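Junge Leute wollen neue Straßennamen, die Älteren zögern: Umfrage in Ollent

22. August 2019

Ollent. Wer in diesen Wochen durch die Altstadt von Ollent spaziert, kommt an dem Thema kaum vorbei, ob beim Bäcker, an der Haltestelle oder abends im Biergarten: Sollen die Straßen, die noch immer die Namen von Kolonialbeamten und Generälen tragen, umbenannt werden oder nicht? Eine Befragung im Auftrag der Stadt, deren Ergebnisse jetzt im Rathaus vorgestellt wurden, gibt darauf zumindest für eine Altersgruppe eine recht deutliche Antwort. Von den Einwohnerinnen und Einwohnern unter 35 Jahren sprachen sich 72 Prozent dafür aus, die umstrittenen Schilder abzunehmen und durch neue zu ersetzen.

Bei den Älteren sieht es anders aus, und wer die Stadt ein wenig kennt, wird sich darüber nicht wundern. Viele wohnen seit Jahrzehnten in derselben Straße, haben dort ihre Kinder großgezogen und verbinden mit dem Namen auf dem Schild vor allem das eigene Zuhause und kaum den Mann, nach dem es einmal benannt wurde. In den offenen Antworten, die dem Bericht als Anhang beigefügt sind, liest man das immer wieder, oft sehr freundlich formuliert und manchmal auch mit einem Seufzer über die vielen Briefe, die man dann an Bank, Versicherung und Verwandtschaft schreiben müsste.

Durchgeführt hat die Befragung das Büro Tirico, das schon den Bürgerhaushalt begleitet hatte. Die Fragebögen gingen mit der Post an die Haushalte, wer wollte, konnte auch im Internet antworten, und für Menschen, die sich mit beidem schwertun, gab es eine Sprechstunde in der Stadtbücherei (die, wie man dort erzählt, so gut besucht war, dass zweimal Stühle aus dem Lesesaal geholt werden mussten). Besonders erfreulich nennt die Stadtverwaltung die Beteiligung der Schulen. Die oberen Klassen hatten sich im Unterricht mit der Herkunft der Namen beschäftigt und ihre Ergebnisse in einer kleinen Ausstellung im Foyer gezeigt.

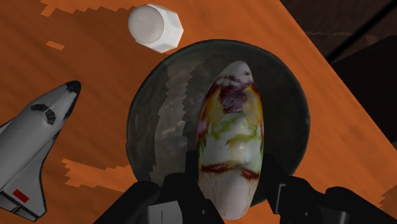 Auch der Stadtteil Drirkosach, der erst bei der letzten Gebietsreform zu Ollent kam, ist von der Debatte betroffen, und zwar gleich doppelt. Dort stehen 2 Straßen auf der Liste, die der Kulturausschuss als vordringlich eingestuft hat, und an einer von ihnen liegt ausgerechnet die Grundschule. Allein in diesen beiden Straßen müssten 186 Haushalte ihre Adresse ändern. Die Stadt hat zugesagt, sämtliche Gebühren für neue Ausweise und Fahrzeugpapiere zu übernehmen, und will außerdem für eine Übergangszeit die alten Schilder, rot durchgestrichen, unter den neuen hängen lassen, damit Post und Besuch trotzdem ankommen.

Deutlich weiter auseinander gehen die Meinungen bei der Frage, was denn statt der alten Namen auf die Schilder soll. Die Jüngeren wünschen sich mehrheitlich Frauen aus der Stadtgeschichte, die in Ollent bislang wirklich schlecht vertreten sind. Viele Ältere würden lieber zu den Flurnamen zurückkehren, die ihre Großeltern noch benutzt haben. Und dann gibt es noch eine dritte Gruppe, die alles so lassen möchte, wie es ist, sich aber erklärende Zusatztafeln vorstellen kann. Der Vorschlag, den Platz vor dem Bahnhof in Mazandaraniplatz umzubenennen, nach der früheren Teppichhandlung Mazandarani, in deren Räumen sich über viele Jahre die halbe Nachbarschaft zum Tee traf, fand quer durch alle Altersgruppen Freunde.

Entschieden ist damit freilich noch nichts. Zunächst befasst sich der Kulturausschuss mit dem Bericht, danach sind in Drirkosach und in der Altstadt Bürgerversammlungen geplant, bei denen auch die Anwohner zu Wort kommen sollen, die den Fragebogen nicht ausgefüllt haben. Im November soll dann der Stadtrat abstimmen, und zwar über jede Straße einzeln.

Der vollständige Bericht liegt im Bürgerbüro und in der Stadtbücherei zum Lesen aus. Wer eigene Namensvorschläge hat, kann sie dort auf einer Karte notieren und in den Kasten neben dem Eingang werfen oder sie formlos an die Stadtverwaltung schicken.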